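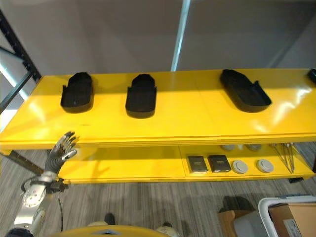
Trays on the top, small stuff on the shelf underneath.

How to Set Up a Two-Tier Sorting Table
By Nivaldo Mendonça, 17 July 2021

I put off sorting my hobby room for the better part of a year, and what finally got me moving was a long yellow table with a second shelf under the top. If you have a table like that, or can get hold of one, you are most of the way there already. The rest is a few plastic trays and one quiet afternoon with the radio on.

What you need
A long table with a lower shelf, ideally with a divider in it
A few open trays with low walls
A soft cloth and some dish soap
A pencil and a pad of paper

Step 1. Clear it and wash it
Take everything off, and I do mean everything, even the jar of screws you are sure you will need in a minute. A shiny top like mine shows every fingerprint, so wipe it with warm soapy water and then go over it again with a dry cloth. Run a corner of the cloth along the seam where the panels meet (you would not believe the glitter I got out of mine!).

Step 2. Set out the trays
Black trays on a yellow top are very easy on the eyes, and you can find the one you want from across the room. I turn the narrow trays so the long side points toward the back wall, which leaves more room between them. The wider one can sit at an angle off to the right, where my hand falls naturally. Leave gaps! My first try had trays touching from end to end, and I had nowhere to put down a cup of coffee.

Step 3. Sort, but not for too long
Set a kitchen timer for 20 minutes and drop things into the trays by what you use them for. When it rings, stop and stretch your back. Anything you can't place goes on the pad, with a note, and you can come back to it after lunch.

Step 4. Fill one side of the lower shelf
Small things you like to keep close but don't need on top go below, on one side of the divider. Mine are on the right, with the square containers side by side at the front and the round white pucks next to them. Flat things do well down there because you can see them without moving anything else.

Step 5. Leave the other side bare
I know how tempting it is. Still, keep that left compartment free, and when a half-finished job has to come off the top before supper, you can slide it straight in. I plan to try a shallow drawer in there in August, and I'll add a note to this page when I've had a go at it.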